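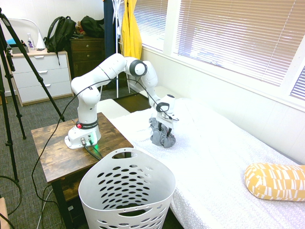 Iveta Kolář reckons bedroom laundry is a job best done little and often, and we've come round to her way of thinking! Our Workden gallery goes back to the bedroom — grey cloth, yellow bolster, white basket and all. We do love that bolster.

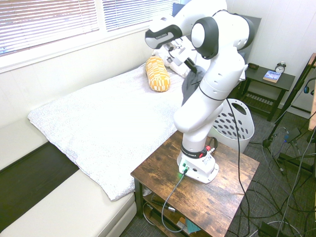 Dark grey beside the yellow bolster, with the dark headboard behind.

Next up is the humble plastic basket, a bit scuffed and all the better for it. Lovely pattern of oval holes, too! 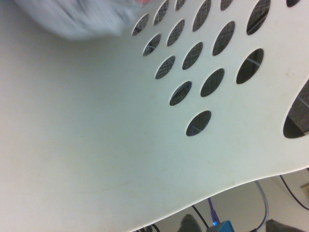

Štefánia Hrubý wrote in to say that hers has lasted since her first flat, and she wouldn't swap it for wicker.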